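How I Finally Got My Sourdough Starter Through a Vacation

I killed two starters before I worked this out, so learn from my sad jars! We go away for nine days every August, and I used to leave the poor thing on the counter and hope. Please don't do that.

What I do now is dry some of it as a backup and put the rest to sleep in the fridge.

First, feed it the day before you leave, and make it thick. I keep back a spoonful of starter, then stir in 100 grams of flour and 60 grams of water. It should feel like soft dough (you may have to get your hands in there). A stiff starter eats through its food slower, so it can sit longer without getting cranky.

Let it stand on the counter for an hour or two, until you see a little puff, then put the lid on loosely and slide it to the back of the fridge. My kitchen in Bristside runs warm, so I stick closer to one hour.

Now the backup. Take some regular, runny starter, smear it as thin as you can on parchment, and leave it out overnight, maybe longer if it's humid. When it snaps like a cracker, crumble it into a clean jar and write the date on the lid. My friend Leokadia carried a bag of these flakes through a move and had bread again in under a week! 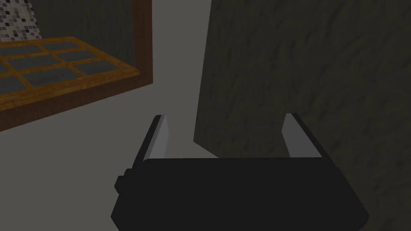

By Thảo Cù
February 11, 2019

Okay, so you're home and the suitcases are still in the hall. Pull out the jar. A bit of gray liquid on top is fine, just pour it off or stir it in. Pink or orange streaks, or fuzz, mean the whole thing goes in the trash, and that's when you'll be glad about those flakes.

Scoop a tablespoon into a fresh jar and feed it 50 grams each of flour and water. Do that morning and night until it doubles between feedings. Mine usually needs two days, but once it took 5 and I was getting pretty nervous.

For flakes, soak a tablespoon in two tablespoons of lukewarm water until they go mushy, stir in a spoonful of flour, and feed daily from there.

Next time I'll write up the pancakes I make with the leftovers.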